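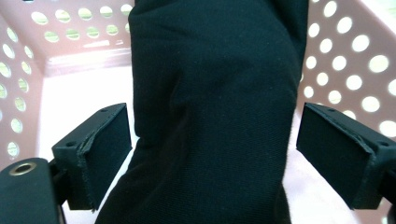 Dark twill, with the creases still in it.

The Winter Clothes Table, November

Every year when the weather turns I tell myself I'll get the heavy things sorted early, and every year it is well into November before the boxes come down. This time I had good company for it (thank you Lina, and thank you Nour for the soup!), and we spent a long, slow afternoon at my place in Haddadin going through everything that had been put away since spring. I meant to write a proper post about it and I may still, but for now I've put up the page with a few of my notes, for those of you who asked how we do it.

The twill at the top is a color I have never been able to name. Lina Masri calls it black and I call it green, and we have been having that conversation for years, so I'll just say it is a very dark black-green and leave it there. Look closely and you'll find the faint diagonal of the weave, which I love, and a few tiny specks of lint, which I love a good deal less. Dark twill picks up everything. I go over it with a barely damp cloth, always along the grain, and then once more after it has been folded.

On creases, a word or two, as I get more mail on that than on anything else. I don't iron before storing. I shake the piece out, lay it down, smooth it with the flat of my hand and fold it loosely, two folds at most for anything thick. A soft round fold does far less harm over a winter than a sharp pressed one, and whatever wrinkles are left will mostly hang out overnight in a steamy bathroom. Joelle Abu Hammour swears by rolling, and her shelves do look wonderful, but I have never gotten the knack of it with heavier cloth.

We filled 8 boxes in the end, and the coats are going to Tarek for his cousins. If you have a good trick for lint, please write and tell me, I'd be so glad to hear it.

Posted Nov 14, 2020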